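Keep the Corner Store's Hours Long

My grandmother's building had a grocery on the ground floor. It opened at six and closed at eleven, and the man who ran it knew which of the tenants took sugar in their coffee. I don't bring this up out of nostalgia. The store was dim, the milk was sometimes a day past its date, and the prices were higher than they were on the avenue. I bring it up because our city is about to vote on a rule that would make a store like that one illegal, and I think the rule is a mistake.

The proposal would require any food shop in a residential zone to close by eight in the evening. Supporters say it will cut down on noise, litter and late deliveries. Those are real complaints. I live two doors from a shop called Luvach and I have heard the bread truck backing up before dawn more times than I can remember. I still want Luvach open at ten at night.

Who shops after eight

Selamawit Tufa works the second shift at a hospital laundry and gets off the bus at nine-forty. She buys eggs, onions and whatever fruit looks decent, and she cooks when she gets home. If the shop is closed, her choice is the gas station by the ramp, which sells chips and hot dogs, or a supermarket 2 miles away with no bus that late. She told me she would probably go with the chips.

The city's own notice lists 96 food shops in residential zones. It doesn't say how many people use them in the evening, and as far as I can tell the question wasn't asked. It does say that 411 noise complaints were filed last year in the same zones. I read through the summary table. The complaints cover everything from car alarms to roof work, and the table has no separate line for shops. A person could read it and come away thinking grocers are the loudest people in town.

Taras Didenko, who owns Luvach, says almost a third of his sales come after eight. Maybe he is rounding up. Cut the number in half and it is still the difference between keeping his second clerk and letting her go. A small grocer makes very little on a can of beans. The rent is the same whether the door is open for ten hours or for fifteen.

What the complaints are about

I went to the November hearing and stayed to the end. The people who spoke in favor of the rule were my neighbors, and I didn't think they were being unreasonable. Ostap Hrynyshyn described trucks idling under his bedroom window at four-thirty in the morning. Another man talked about bottles left on his steps. A woman from the next block said she was tired of car doors slamming.

The trouble is that an eight o'clock closing does nothing for Mr. Hrynyshyn. His trucks come in the morning. There is already a rule on idling and it is rarely enforced. A delivery window that starts at six-thirty would let him sleep, and every shop owner I have asked says they could live with it. Bottles are a matter of trash cans, and our block has one, at the far corner, usually full.

I would write the rule this way: no deliveries before six-thirty, a public can outside every shop that sells drinks, and a real fine for idling, paid by the trucking company. Leave the closing time to the owner. If one shop turns out to be a steady nuisance, deal with that shop.

Some people will say that a store is a business like any other and can adjust. Some can. Drirnance, the chain that took over the old bank building, already closes at eight by choice and does fine, with a parking lot and a pharmacy counter. The small shops don't have those. What they have is that they are open and close by — take away the hours and you have taken most of what they sell.
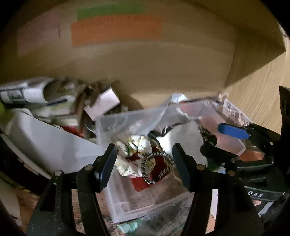
Before the vote

The council takes written comments until the day of the vote. A short letter is fine. Say where you live, when you shop and what you buy. If you work evenings, say so, as very few people who work evenings can come to a hearing. If you are bothered by trucks or trash, put that in too, and ask for a rule that deals with trucks or trash.

Marisol Alvarado in the clerk's office will take letters by hand at the front counter. Mine is already there.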